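Pilura cuts its map in half, and the game is better for it

November 9, 2021

Six builds in and Drornine still couldn't say what the player was meant to be doing at minute ten. That's the short version of the last year on Pilura, the studio's trading-and-smuggling game, and it's the version the team tells now with a bit of a grin. In February they weren't grinning.

The old build had 548 islands. Procedural, all of them. You sailed, you docked, you bought salt cheap and sold it dear. Nice water. Very nice water. But every port felt like the last port, and testers drifted off. Some left the boat pointed at the horizon and went to get a sandwich.

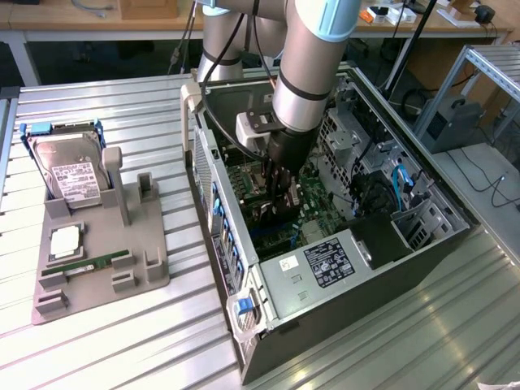

Issue 55 | Features | Page 6

So they cut. First the crafting, then the weather system (painful, that one had a whole wiki page), then the islands themselves. The map is now a single archipelago called Gremeo, built by hand, small enough to cross in one sitting. You learn the place. You know which harbor master takes bribes and which one takes the bribe and then calls the patrol anyway.

I played two hours of it. Lost my first cargo in ten minutes. Lost the second because I got greedy, and I wanted to go again right away, wich never happened with the old build.

The big change is debt. You start owing money, a lot of it, and the lender's boat is out there on the same water as you. It doesn't chase you. It just turns up. Port to port, slow, always a little closer to where you sell. Suddenly the price of salt matters. Suddenly a shortcut through the reef looks like a fair idea at night with no lamp.

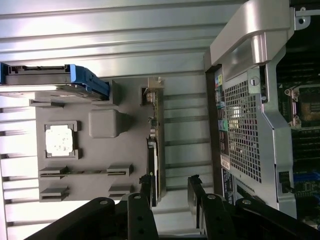
Trading is quicker too. The old market screen was a spreadsheet with a wood border round it. Now there's a table, two hands, and a pile of goods you push across. Haggle too hard and the other side walks. Come back next day and they remember, and the price is worse. Simple stuff but it works, and it gives the writers somewhere to put the jokes.

Not all of it lands yet. Combat is thin. You ram, or you run, and ramming is nearly always wrong. The crew system is half there: sailors grumble about food and then do nothing about it. Sound drops out in the caves. The team says a mutiny feature is coming, and they they won't promise when. Fair enough, given the weather thing.

Saving is a sore point. One slot, autosave only, no take-backs. Half the office hates it. I hated it for the first hour and then got caught with contraband under the fish and talked my way out, and I'm not sure that works if you can reload.

No release date. No price either. PC first, consoles if it sells. The next public demo opens with the reef run and stops at the first debt payment. Bring salt.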